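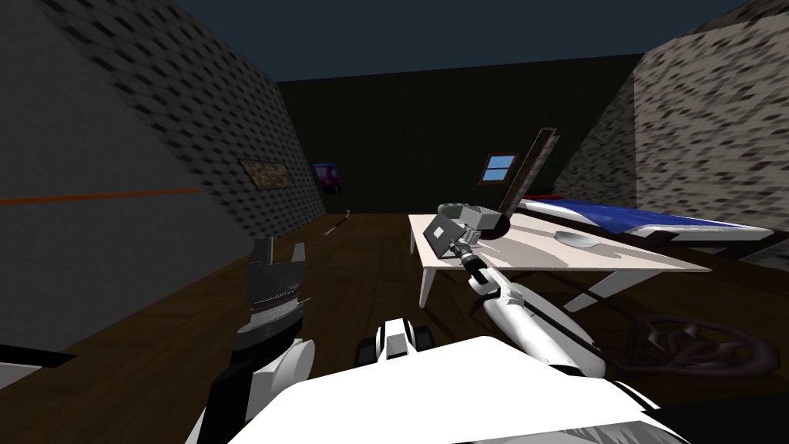 Simulation view: Cindix

6/19/22

202 shares | 12 comments

Cindix has opened a second round of its work to collect examples for a robot learning system, the company said on its news page. All of the examples are made inside a computer simulation, where an operator guides a robot with two arms through small jobs in a room with furniture.

The first round ended in April and gave 1311 finished examples. The company kept 1204 of them. The other 107 were removed after checking, mostly for the reason that the operator had stopped too early or the recording had a gap.

In the simulated room the robot works at a low table with a pale top, on which a shallow dish is placed. A long wooden plank stands at a steep angle next to the gripper of the right arm, while the left arm is held away from the table with its gripper pointing up. Dark floor, brick-like wall and pictures on the walls belong to the same room. Cindix says that the colours and surfaces will be changed many times, so that the system does not learn to depend on one room only.

The rooms are prepared by Stota, a small software studio in Ekwood. Operators sit in the same building and work in shifts of two hours, with a break in the middle. Each of them must complete a training day before the recordings are counted.

A learning program named Dobre will receive the examples. It studies what the operator did at each moment and tries to give the same kind of movement by itself. According to the company, Dobre still has difficulty with long objects, and for this reason the new round has 200 tasks in which such an object must be lifted, turned or put down.

The second round is planned to continue until the end of the year. Cindix has not decided if the examples will be offered to other laboratories, but it has received several requests from universities.

Share this story | 12 comments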